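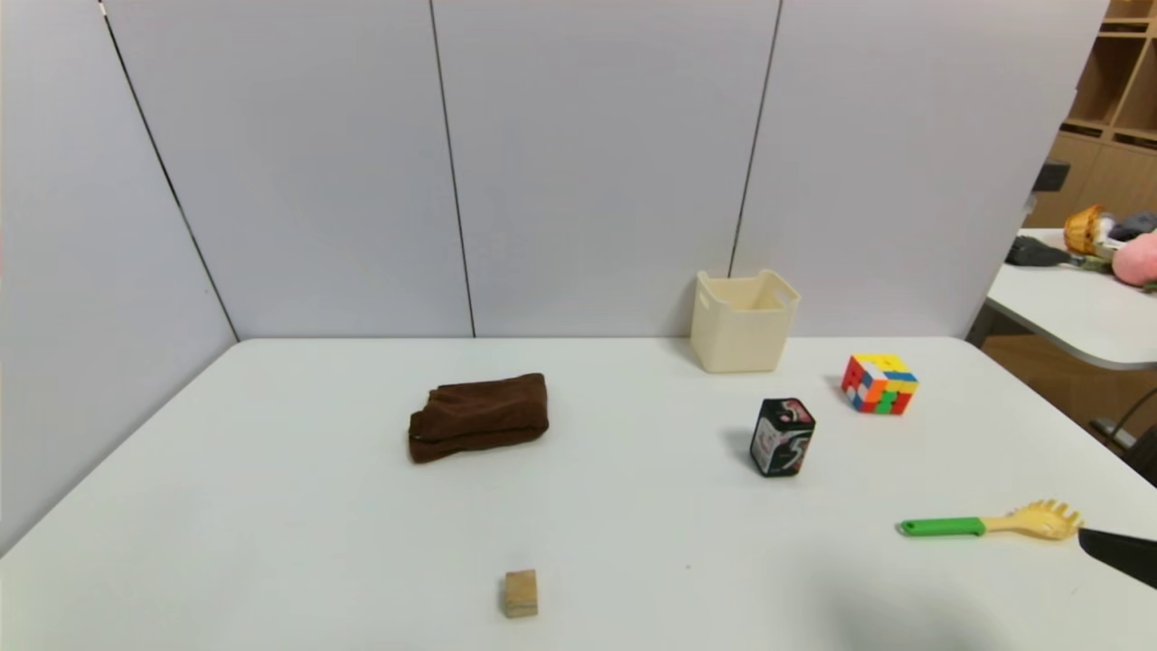

Booth table, pasta server next up. Basket at the back.

Home | Ask | Browse topics | Work & Jobs | Log in

Our packing room is getting robot arms, what happens to the table people?

Posted by Humaira Warraich in Work & Jobs
14 comments | 9 shares

Hi all, typing this on break so sorry. I work returns and repack at a mid size place, mixed household stuff, toys, kitchen things, towels, whatever comes back. Six of us on tables. In May they started putting up booths, gray panels, white table, one arm per booth. The setup is from a company called Clelteo, and the tote tracking is going over to something called Rao at the same time (great timing).

So far the arm does the pick up and put in basket part. Small stuff mostly. We put the items out, it works through them, we check the basket and print the label. I was doing 377 items on a good shift by hand. Booth one is at 165 and they say that will go up.

What I want to know from people who already went thru this. Did your hours change? Did the job get worse or just different? My lead says no one is losing a spot but also says "for now" a lot. And they want two of us to train as "cell attendants", same pay. Do I say yes?

Not anti robot btw. My wrists are bad and I wouldnt miss the reaching. Just want to know what I'm walking into.

31 people found this useful

ceten_nights
Member, 300 posts

Say yes to the training but get the pay part in writing first. We went from ten on tables to seven over a year and a half at my place. No layoffs, they just didn't fill the spots when people left. The ones who learned the booths got the steady shifts. The ones who said no got moved to dock, which is heavier.

What changed day to day:

You stop handling and start watching. Sounds easier. My hands felt better in two weeks, my head felt worse. You stand there waiting for it to miss something soft or something with a weird handle, then you fix it, then you wait again. Ask for rotation, an hour on and an hour off the booth. We had to push for that and it helped more than anything else.

Also you will get blamed for its numbers. If booth one is slow they come ask YOU why. Keep a little notebook. Time, item, what it did, what you did. I had 61 stops written down one month and over half were the same kind of bag. They quit sending us that bag to the booth. Before the notebook it was "attendant error".

Another thing, the layout. Whoever sets the items out on the table is doing skilled work now and it doesnt look like it. Too close together and it fumbles, too near the front and somebody bumps it. Make them write that in the job description. If it isnt written they'll say anybody can do it and pay like anybody can do it.

Helpful: 22

lenico77
New member

they said no one was losing a spot at ours too lol. update your resume

Helpful: 3

PatchworkDee
Member

Bit different for me, I'm on the lead side, small warehouse, four booths. Lead above says "for now" because she probably hasn't been told. I wasn't. Ask her who signs off on headcount and ask that person, in a meeting, with the others there.

On pay. We started attendants at table rate and it took until the first two quit before anybody fixed it. Cost more to replace them than the raise. Bring that up. If they wont move on rate ask for the training to be paid hours and for a certificate or letter with your name on it, something you can take to the next job. Plenty of places around here are hiring for exactly this and they want someone who has done it.

Two systems going in at once is the bigger worry imo. When the tote tracking drops out nobody can tell if the arm put it in the wrong basket or the scan is wrong, and you end up recounting by hand at 5 pm. Ask if they can hold off one of them a few weeks. They'll say no, ask anyway so its on record.

And your wrists, tell them now, before the new job description comes out. Seperate conversation, in an email.

Helpful: 17

Humaira Warraich
Thank you both, bought a notebook. Talking to my lead after lunch tomorow, will post what she says about rotation.

Share | Save | Report
Contact us | Community rules | Privacy | Back to top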